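In praise of the scratched wok

My mother-in-law's generation in Butby kept their best pans for visitors and their worst pans for cooking, and I have come to think they had it the wrong way round. A pan that is never allowed to show its age is hardly a pan at all. I say this as someone who spent a good many years being nervous of her own kitchen, forever soaking and scouring and going to bed cross with a mark I couldn't shift.

The change came in June, when we moved to the flat in Sedgwick and I gave away 9 pans in a single afternoon. I kept two. One was a small milk pan with a wobbly handle, and the other was a steel wok, bought secondhand from the hardware stall on Jirneck Street, already well marked by whoever had it before me. I fully meant to replace it by the end of the summer. I'm very glad I never got round to it. 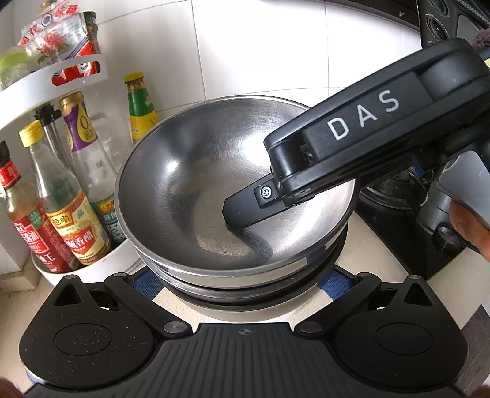

By the Home Cook, columnist
13th December

A stainless steel wok with faint circular scratches in the bowl and a darker smudge near the bottom is, to my eye, a lovely thing. It still catches the light perfectly well. People will tell you steel is the wrong choice, that everything sticks and you ought to have carbon steel or one of those coated affairs. Well, I have had the coated affairs, and the last one lasted two years before it went patchy and ended up under a plant pot on the balcony.

Steel asks for a little patience. Let it get warm before the oil goes in, let the onions sit a moment before you start pushing them about, and most of the sticking sorts itself out. What doesn't will usually come away with hot water and a soft brush after supper – and if a shadow stays behind, let it stay.

I feel much the same about white tiles behind a stove, which I know are out of fashion. Mine are large and plain and I can wipe them down in five minutes while the kettle boils. Our neighbours have gone for something dark and stony, very handsome, and they seem to spend their Sunday-best energy polishing it.

So do keep the old wok if you have one. Mine is going on the stove tonight with cabbage, ginger and the last of the noodles.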